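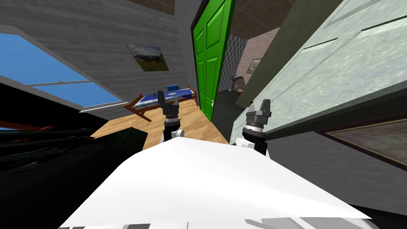 By Assunta Amato

How does an app get onto a phone?

A new phone comes with a few apps already on it. There might be one for making calls, one for taking photos and one for telling the time. Everything else has to be added by someone. The place where people get more apps is called an app store.

What is an app?

App is short for application. It is a set of instructions that tells a phone or tablet what to do. A drawing app tells the screen to leave a line where your finger moves. A weather app asks another computer for the forecast and shows you the answer.

The people who write the instructions are called developers. Some work alone and some work in big teams. Zarari is a spelling game made by a team of five. Two of them write the code, two draw the letters and animals, and one makes the sounds. It took them 17 months to finish the first version.

What happens before you see it?

When an app is ready, the developers send it to the store. The store checks it. The checkers want to know if the app opens properly, if it does what it says, and if it asks for things it shouldn't need. A spelling game does not need to know where you live.

Zarari was sent back the first time. A button on the last page did nothing when it was pressed. Arturo Greco, who wrote that part, fixed the button and sent the app in again.

What happens when you press Download?

Your phone sends a message to the store's computers asking for the app. Those computers are called servers. They don't send the app in one big lump. They cut it into small pieces called packets, and the packets travel over the internet to your phone. Each one has a number so the phone can put them back in the right order. If a packet gets lost, the phone asks for it again.

The size of an app is measured in megabytes. Zarari is 285 megabytes. A bigger app takes longer to download and uses up more room on the phone. When the room runs out, you have to remove something before you can add anything new.

What is an update?

An update is a newer version of an app you already have. It may fix mistakes, which are called bugs, or it may add something. Zarari has had 11 updates. One of them added a page of sea animals. Another one made the letters bigger for small screens.

Does it cost money?

Some apps cost money to download. Others are free but show ads, or sell extra things inside the app. These are called in-app purchases. Ask a grown-up before you download an app or press anything with a price on it.

Words to know

Developer: a person who makes apps
Server: a computer that sends things to other computers
Packet: a small piece of information sent over the internet
Bug: a mistake in an app
Update: a newer version of an app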